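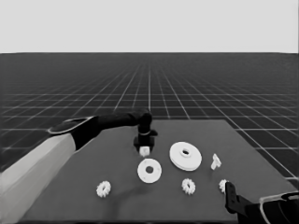 Ticket: Demonstration episodes rejected at import, gear assembly task
Project: Brarden
Opened by: Rianne Claeys
Assigned to: Colleen Ouellet
Opened: 2025-04-03
Status: Resolved

Reported problem
Of 94 simulated demonstrations submitted to the Fliment training set, 63 were accepted. The remainder were returned with the message "object state missing." All were recorded with both arms active.

Entry 1, C. Ouellet
The returned episodes were replayed in the simulator. Arm and gripper positions are complete. The pose of the small block is absent from the moment the left gripper closes on it. The poses of the discs and gears are recorded throughout.

Entry 2, C. Ouellet
The recorder stops writing a part's pose when that part is attached to a gripper. Accepted episodes were made with the earlier recorder settings and are not affected.

Entry 3, R. Claeys
Please confirm whether operators must repeat the returned episodes. The station is reserved for Rathore until June.

Entry 4, C. Ouellet
Repetition is not required. The missing poses were rebuilt from the gripper position and the grasp offset. Recorder setting 2 has been corrected for both arms. The returned episodes have been submitted again and accepted.

Closed with the agreement of the requester.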